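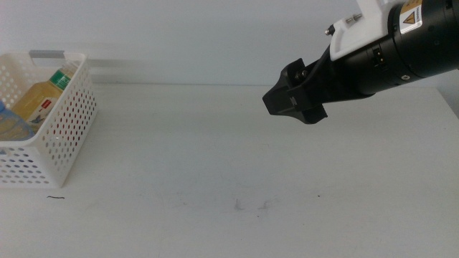 A white basket with bottles in it.

When I asked Mateja Vidmar where she would like to meet, she picked the bench outside the Brabec library, which I had walked past a hundred times without once sitting on it. She was there before me, with a folder on her knees and a coat that was far too warm for October, and she had already been stopped twice by people wanting to talk about the number 82 bus.

Mateja is standing for the Drallora ward seat on the town council, and this is her first try at any kind of office. She has lived in the ward since she was nine, when her parents moved here to open a shoe repair shop on Clultano Street. "My father had three words of English and two of them were about heels," she told me. "People brought him their shoes anyway, and then they brought him their letters from the council, because my mother could read anything. So I grew up with a counter full of other people's paperwork."

I wondered if that was what led her into politics, and she laughed and said it was probably what kept her out of it for so long. She went into bookkeeping instead, first for a lumber yard and then for the school district, and for years the closest she came to a council meeting was reading the minutes over breakfast. What changed her mind was the bus. When the evening runs of the 82 were dropped, people on the hill were left with no way home after seven o'clock, and she started a petition at her kitchen table. It ended up with 2,000 names on it.

"I thought I would get my street," she said. "Then Declan Sugden took a clipboard to the bowling alley and came back with both sides full, and I had to go out and buy more paper."
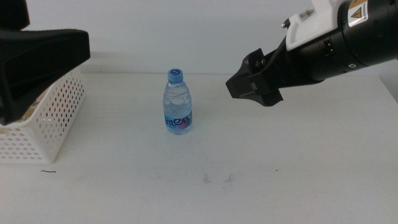
The evening runs have still not come back, and she is careful not to promise that they will. She wants the council to pay for a one-year trial of two late buses, with the passenger numbers put up where anyone can see them each month. If the seats stay empty, she says, she will stand up and say so. I pressed her a little on the cost, as I have pressed all the candidates, and she opened the folder and took me through it line by line, which was a very thorough ten minutes and got us through most of a bag of walnuts.

We talked about housing too, and about the Ralteo site, the old cannery that has been fenced off for as long as most of us can remember. Malcolm Heywood, who holds the seat now, would like to see it sold in one piece. Mateja would like it split, with 40 homes at rents that people working in the ward can pay, and the river side kept open for walking. "Malcolm and I disagree about the cannery and we get along fine," she said. "He lent me his ladder in the spring. I still have it, so please don't print that." (I asked her again before we parted, and she said I could.)

Her campaign is small. Driss Ragab drives her around and argues with her about the radio, and Kornél Szabó, who taught her math in high school, goes over every leaflet with a red pen. She says the knocking on doors was the part she dreaded and is now the part she looks forward to, even on the days when it takes her an hour to get down one side of a street - she does like to stop and talk, as I can tell you from my own notes.

I asked what she would do if she lost. She thought about that for a good while, and waved to somebody across the road. "Go to the meetings," she said. "They're open to everybody. There are chairs!"
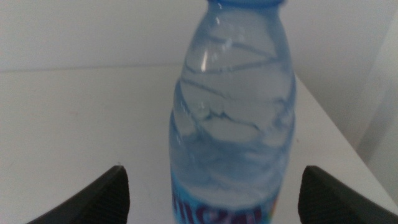
Where to hear the candidates

All the candidates for the Drallora ward have been invited to an open evening in the library's reading room, starting at 6:30 pm. Questions can be left at the front desk ahead of time or asked from the floor. Our interview with Malcolm Heywood is also on the site, and he has a good deal more to say about the cannery.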